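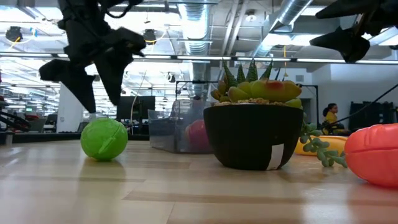
January diary: the replay at Flarkell Park

Home just before midnight, too wound up to sleep, so I'm writing this at the kitchen counter with my coat still on and a bowl of cereal going soggy. We won! Fledwood 3, Pasura 2, after extra time, in a cup replay I had more or less talked myself out of going to. I'd had a cold all weekend and the forecast was sleet. Then at lunch I looked at the clock and thought, if they go through and I was on the couch I'll be unbearable until spring.

Got the early bus and was outside the ground before the turnstiles opened. There was already a line down Leclerc Street past the tire place, which I have not seen for a midweek game in years. They announced the crowd as just over 1,000 in the second half and everybody cheered it like a goal. The old side stand really does sound different when it's full – the roof sort of hums, and you can feel people stamping through the bench.

First half was all Pasura, I have to say. They press so well. Their number 8 was everywhere, one of those players who seems to know where the ball is going before the person kicking it does, and we kept giving it to her in the middle. She scored from the edge of the box after twenty minutes, low, inside the post, no chance for the keeper. I clapped it. The man next to me gave me a look but it was a lovely goal!

We hardly had a shot until right before the break, when Treasa Keane won a corner by chasing something that was going out for a goal kick. Ninety-nine players in a hundred leave that ball. She slid, got a toe on it, it came off the fullback's shin, and from the corner we had a big scramble and a header off the bar. Still 1-0, but the noise changed after that.

Half time: tea, too hot, and a sausage roll from the new hatch. Very good pastry. The line for it is badly placed though, it blocks the steps, and I missed the first minute of the second half standing behind two boys arguing over ketchup.

So then the equalizer. I've been trying to remember exactly how it started and I think it was a throw-in on the far side, short, back to the thrower, then a cross hit early. It skipped off the wet grass and Keane was there at the back post, and she didn't even hit it hard, just opened her foot. I was hugging a stranger. Ten minutes later Pasura scored again from a free kick (soft one, our wall turned its back, I'll be cross about it tomorrow) and I thought well, that's that. People near me started doing up their zippers.

And then a penalty with hardly any time left. I was right in line with it and it was a foul, she was tripped, I'd say so even if it was at the other end. Our left back took it, which surprised me, I'd have bet on Keane. Straight down the middle, keeper went right. Two all and the whole side stand jumping.

Extra time I mostly watched through my gloves. Both teams had cramp. Pasura hit the post and it rolled along the line and our center half just fell on it, more or less, and hooked it away. The winner came in the second period and was nothing pretty, a long clearance that held up in the mud, their keeper came and stopped and came again, and our sub got there first and rolled it in from miles out. It took forever to cross the line. I swear I had time to say "go on, go on, go on" about a dozen times.

Stayed for all of it afterward, the players walking around, the kids hanging over the rail for gloves and shinpads. Keane had her socks around her ankles and was limping and still stopped for every single one of them. She signed a girl's bobble hat right on the bobble, no idea how.

Missed the last bus, of course, and walked home with my scarf over my nose. Cold is worse, voice is gone. Don't care!

To remember: the next round is away, and tickets go through the club shop, cash only. Ask at work about swapping the early shift. Wash the lucky scarf? No. Leave the scarf alone. And find thicker socks – the brown ones are finished.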